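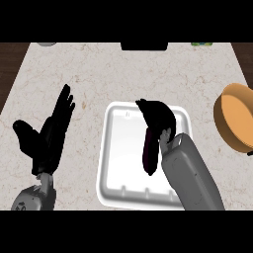 Location de tenues de concours : questions fréquentes

Dernière mise à jour : 26 avril 2023

Les réponses ci-dessous concernent la location de robes longues, de costumes de présentation et d'accessoires destinés aux candidates et candidats des concours de beauté et d'élégance. Elles complètent les conditions générales de Skendarcombe et ne les remplacent pas. En cas de divergence, les conditions générales prévalent.

Réservation

Qui peut louer une tenue ?

Toute personne majeure inscrite à un concours, ou le représentant légal d'une candidate mineure. Le numéro d'inscription délivré par l'organisateur est demandé au moment de la réservation. Une personne en attente de confirmation peut poser une option, valable jusqu'à la publication de la liste des candidates retenues.

Combien de tenues peut-on réserver pour une même épreuve ?

Deux au maximum par passage sur scène, dont une seule en robe longue. Les accessoires (étoles, gants, ceintures, jupons) ne sont pas comptés dans cette limite. L'écharpe et la couronne relèvent toujours de l'organisateur et ne figurent pas au catalogue.

Comment lire la référence d'un modèle ?

La première partie désigne la ligne, la deuxième la taille de base, la troisième l'état. Les lignes actuellement en stock sont Marsden (coupe droite, sans traîne) et Durnley (coupe évasée, traîne amovible). La lettre finale A signale une tenue sans retouche antérieure, B une tenue déjà reprise au moins une fois, C une tenue dont un élément a été remplacé. Les tenues classées C sont louées à tarif réduit et leurs réparations sont détaillées sur la fiche.

Peut-on réserver un modèle absent du catalogue en ligne ?

Non. Un modèle absent est soit en atelier, soit retiré. Les demandes portant sur les collections précédentes restent sans suite.

Mesures et essayage

Quelles mesures faut-il transmettre ?

Poitrine, dessous de poitrine, taille, hanches, carrure dos, hauteur taille-sol avec les chaussures portées le jour du concours. Les mesures sont prises sur sous-vêtements, mètre ruban horizontal et non serré, puis relevées une seconde fois par une autre personne. Si les deux relevés diffèrent, transmettre les deux.

La hauteur taille-sol est-elle vraiment nécessaire ?

Oui. L'ourlet standard de la ligne Marsden est fixé à 104 cm sous la taille. Au-delà, la réserve de tissu permet un allongement limité, indiqué sur chaque fiche. En deçà, l'ourlet est repris à la main et rétabli au retour. Aucune coupe n'est pratiquée.

Je n'ai pas encore choisi mes chaussures. Que faire ?

Indiquer la hauteur de talon prévue. L'ourlet est alors bâti et non cousu, et il revient à la candidate de le faire fixer. Un ourlet bâti ne doit pas être porté sur un escalier de scène.

L'essayage est-il obligatoire ?

Il l'est pour les bustiers sans bretelles et pour toutes les robes avec traîne. Pour les autres modèles, il est recommandé. L'essayage dure environ 100 minutes, retouches épinglées comprises, et se déroule sur rendez-vous à l'atelier Plaltoritz. Une seule personne accompagnante est admise en cabine.

Que se passe-t-il si les mensurations changent entre l'essayage et le concours ?

Prévenir l'atelier dès que possible. Les coutures latérales comportent une réserve ; les coutures du bustier n'en ont pas. Si l'écart dépasse la réserve disponible, un échange est proposé dans la même ligne, selon le stock. Une différence de tarif éventuelle est facturée ou remboursée.

Tarifs et dépôt de garantie

Que comprend le prix de location ?

La mise à disposition de la tenue, une séance d'essayage, les retouches réversibles, la housse de transport et le nettoyage courant. Ne sont pas compris : l'expédition, les retouches de dernière minute, le détachage spécialisé et la repose de pierres ou de paillettes perdues.

Quel est le montant du dépôt ?

668 euros pour une robe longue, quelle que soit la ligne. Le dépôt prend la forme d'une empreinte bancaire. Il n'est pas encaissé, sauf dommage constaté, perte ou absence de retour. Les accessoires loués avec une robe n'entraînent pas de dépôt supplémentaire. Loués seuls, ils font l'objet d'un dépôt distinct, mentionné au devis.

Peut-on faire prendre la location en charge par un sponsor ?

Oui, à condition que la facture soit établie au nom du sponsor dès l'origine. Une facture déjà émise n'est pas modifiée. Certains règlements de concours encadrent ce type de prise en charge ; la vérification incombe à la candidate.

Port et entretien

Quels produits cosmétiques sont à éviter ?

Les autobronzants non fixés, les huiles pailletées et les laques projetées une fois la robe enfilée. L'autobronzant doit avoir été appliqué la veille et rincé. Sur satin clair, une trace d'autobronzant est considérée comme une tache permanente – le détachage reste possible mais le résultat n'est pas garanti.

Peut-on repasser la tenue ?

Non. Un défroisseur vapeur vertical peut être utilisé sur l'envers, hors zones collées ou brodées. Les zones interdites sont repérées par un fil de couleur à l'intérieur de la doublure. Ce fil doit rester en place.

Est-il permis de fixer l'écharpe sur la robe ?

Uniquement avec les deux boucles textiles prévues à l'épaule et à la hanche. Les épingles de sûreté sont acceptées sur ces boucles, jamais dans le tissu. L'adhésif double face est toléré sur la peau et interdit sur la doublure.

Une couture a cédé en coulisses. Qui peut intervenir ?

L'habilleuse du concours ou, à défaut, toute personne équipée de la pochette fournie. Elle contient du fil assorti, deux aiguilles, un crochet et une agrafe de rechange. La réparation doit être réversible. Ne pas employer de colle. Signaler l'intervention sur l'étiquette de retour, même si elle paraît mineure.

Retour et litiges

Dans quel état rendre la tenue ?

Non lavée, sèche, suspendue dans sa housse d'origine. Un lavage effectué par la locataire est traité comme un dommage. La traîne amovible de la ligne Durnley est pliée à part, doublure vers l'extérieur.

Comment les dommages sont-ils évalués ?

Selon la grille jointe au contrat, par comparaison avec la fiche d'état signée au retrait. Le contrôle est effectué par Zinash Gashaw, responsable de l'atelier. Un compte rendu est adressé à la locataire avant toute retenue sur le dépôt. L'usure normale de l'ourlet n'est pas facturée.

Que se passe-t-il si le concours est reporté ou annulé ?

En cas de report, la réservation est transférée à la nouvelle date si la tenue est disponible. En cas d'annulation par l'organisateur, le prix est remboursé sur présentation de l'avis officiel, déduction faite des retouches déjà exécutées. Le désistement ou la non-sélection de la candidate relèvent de l'article 2 des conditions générales.

L'atelier ferme-t-il dans l'année ?

Oui, la seconde moitié de décembre. Les retraits pour les finales de fin d'année sont avancés en conséquence et les retours reçus pendant la fermeture sont enregistrés à la réouverture, sans pénalité de retard.

À qui adresser une réclamation ?

Par écrit, à l'attention de Keith Hebden, service location. Joindre le numéro de contrat, la référence complète du modèle et une copie de la fiche d'état. Les réclamations transmises par téléphone ne sont pas enregistrées.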